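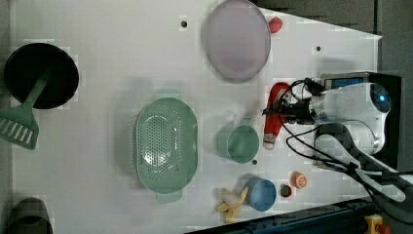
Table with the pink plate and toy food

Minutes, logo & branding meeting, September

Present: Z. Peng, M. Clegg, Rinaldi (printers) by phone

1. Old logo. Dernik sketch too fiddly at small sizes. Malcolm to redraw with thicker lines, lose the second leaf.

2. Survey. 638 replies, 91 wanted no change. Rest split on color — green slightly ahead. Zhuoran to send out the breakdwon.

3. Lettering. Mesitz font costs extra for web use. Try the free one first.

4. Stickers. Rinaldi quoted for 2,000, round, matte. Proof needed within 30 days. Agreed.

5. Desari sign. Not discussed, ran out of time. Carry over.

AOB: old letterhead — use it up. Next meting 4 pm, same room.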